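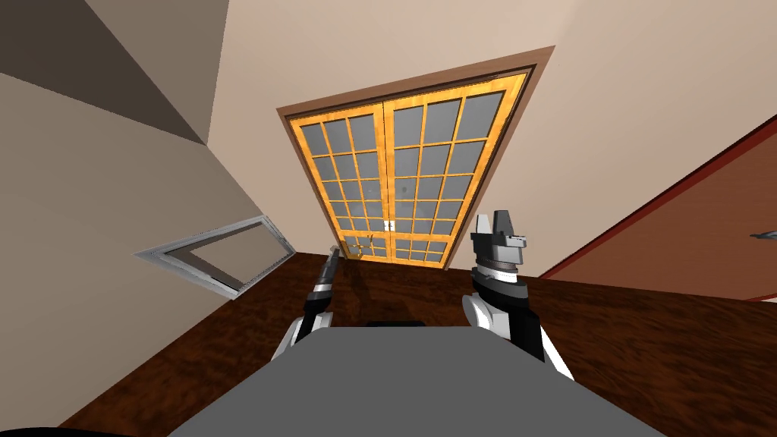 # Teaching a door task by remote control in Kastero

Doors are a brilliant first task for teleoperation. They're big, they stay put, and they still ask for proper wrist work. By the end of this guide you'll have a clean batch of demos ready for training in Todico.

## Before you start

- Kastero open, with the Prokanham house loaded
- Both hand controllers charged and paired
- Recording rate set to 60 frames a second
- Head view and wrist views switched on

Spend five minutes just waving the arms about. Really! Your hands need to learn the robot's reach before the robot can learn anything from your hands.

## Recording a demo

1. Reset the robot so both grippers are open and clear of the door.
2. Squeeze the left grip button to take control of the left arm, then do the same on the right.
3. Press record and wait a second before you move.
4. Bring one gripper up to the handle in a single smooth curve. Slow is fine. Stopping and starting is what spoils a demo.
5. Close the fingers, pull gently, and let the wrist turn with the door.
6. Let go, back away and stop recording.

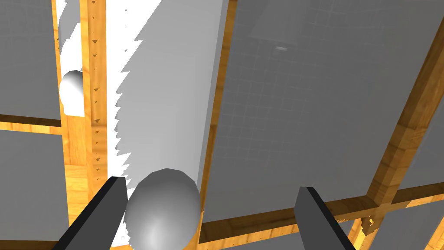
Wrist views take a bit of getting used to, and I love them once they click. Up close, wood, panels and pale shapes fill the whole picture, and it's easy to lose track of which way is up. Use the two dark grey fingers as your guide: they come in from the bottom, and the gap between them is where you're aiming. Ignore jagged white edges like the one on the tall pale column, and steer by the gap.

If you get lost, glance back at the head view, sort out your direction, then carry on.

## Moving to another door

Once the first door feels easy, change the starting spot. I record 200 demos from the first position and then shift the base for each new batch. My Figueroa set finished at 501, and the later ones were far smoother than the early ones. 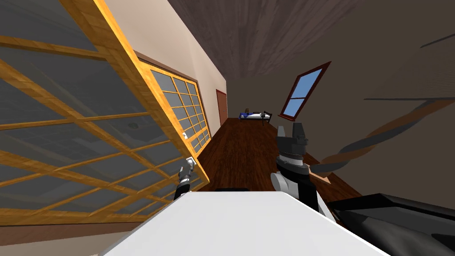

*Both grippers over the white table surface, with the lattice window to the left and a bed at the far end.*

Tilted views like these can make you lean in your chair. Keep your elbows tucked in and steer from the wrists.

## Checking your batch

Play everything back at 2x speed and bin any demo where the arm jerks or the fingers miss and grab again. Save the rest as one folder, open Todico and choose **Import demos**. Training can run overnight, so start it in the evening and have a look over breakfast.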